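Sport and Event Management
Unit 2: Testimonial and Commemorative Matches
Course leader: Amândio Aguiar

1. Purpose of the unit

Students will examine why football clubs stage matches outside league and cup competition, and how such fixtures are planned, approved and paid for. The club used throughout is Asville, whose testimonial for the former captain Neves was played in September before the start of the teaching year.

2. Terms

A testimonial is a match held in honour of one player, usually after long service with one club. A commemorative match marks an anniversary or an event. Both are friendlies, but the competition rules on substitutions may be relaxed if the two clubs and the match officials agree beforehand.

3. The Asville fixture

Asville met an invited side, Humier, over two halves of normal length. The home club sold 850 tickets in advance and a further 123 at the gate. Hospitality places numbered 107 and were priced separately. Students should note that the gate money and the hospitality income were entered in different accounts, and should be ready to explain the effect on the sum paid to the player. 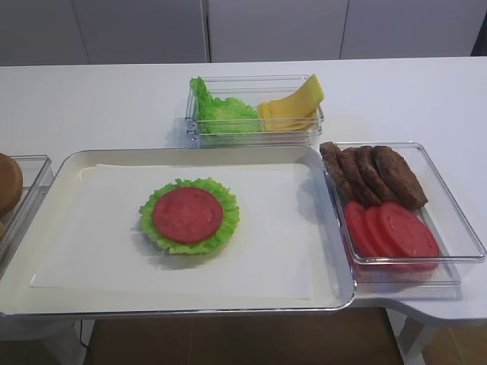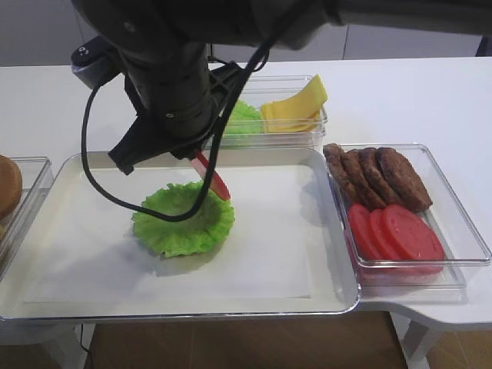 Burger ingredients on a white serving tray: lettuce and, in the first picture, a slice of tomato.

4. Choice of opponent

Three matters are normally weighed: the link between the opponent and the player, the cost of travel, and the likely size of the crowd. Asville first approached Munen, who declined on account of a league fixture. The change of opponent was announced before tickets went on sale, so no refunds were required.

5. Preparation for the seminar

Read the match agreement in the course folder and list the duties that fall to the visiting club. Written answers must be handed in by 4 March 2019. Late work should be sent to the course leader with a covering note.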